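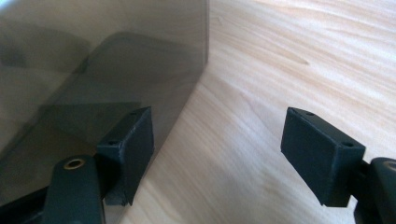
Mitra Rezaei wrote to say that my March post on footfall at Cemcombe was wrong, and that the door counters there log staff as well as shoppers. She is right about the counters. I checked the export again and the early readings start well before the stores open, which means cleaning crews and stock teams are in the total. The corrected figures are below, along with a few notes on method for anyone who does the same sums for a different shopping center.

The daily count I gave for the center was 3,435 entries. That number is the raw sum over all doors, with no filter of any kind. Once I drop everything before opening and after closing, and treat a re-entry at the same door inside 15 minutes as one visit, the count falls. How far it falls depends on which door you look at. The east door, next to the loading bay, loses the most. The door by the bus stop hardly moves.

Door counts and visits

A door count is a count of beam breaks. A visit is one person coming to the center once. The gap between the two is made up of staff, smokers, people who walk through to reach the bus, and parents who go back to the car for the stroller. Vumo, who supply the counters, sell an add-on that tries to match re-entries. Cemcombe does not have it. My 15-minute rule is a crude stand-in and will merge some visits that were separate. I tried shorter windows and the weekly pattern kept its shape, so I left it alone.

None of this tells you who bought anything. For that you need till data, and only one tenant was willing to share theirs.

What the till data adds

Vasić, the shoe store on the upper level, gave me a count of sales slips for the same week as the door export: 1,122 slips, returns excluded. I had planned to divide this by the center's visits and call it a conversion rate. That would have been a mistake. The right base is the number of people who entered the store, and Vasić has no counter of its own. A slip count over center visits mixes the pull of the store with the pull of everything around it.

What the slips can do is show timing. Sales at Vasić peak two hours after the peak at the doors. I had assumed the two would line up. My guess is that people eat first, as the food court is by the main door and shoes are upstairs, but I have no data on that.

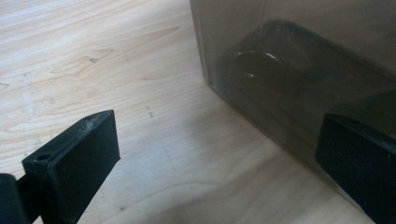 Corrections to the March post

The chart of entries by hour now uses filtered counts. The old one is gone.

The line saying that Cemcombe draws more people per store than Tonodix has been removed. The Tonodix total came from a leasing brochure with no method given, and 11 of the units listed there were vacant, so the per-store figure was meaningless in any case.

The paragraph on rent is unchanged. It used floor area only and did not depend on the counters.

The spreadsheet linked from the old post was replaced on 13th May. If you downloaded it before then, the tab to throw away is the one called "doors_all". Column headings are the same as before, so any formulas that point at the hourly tab should still work.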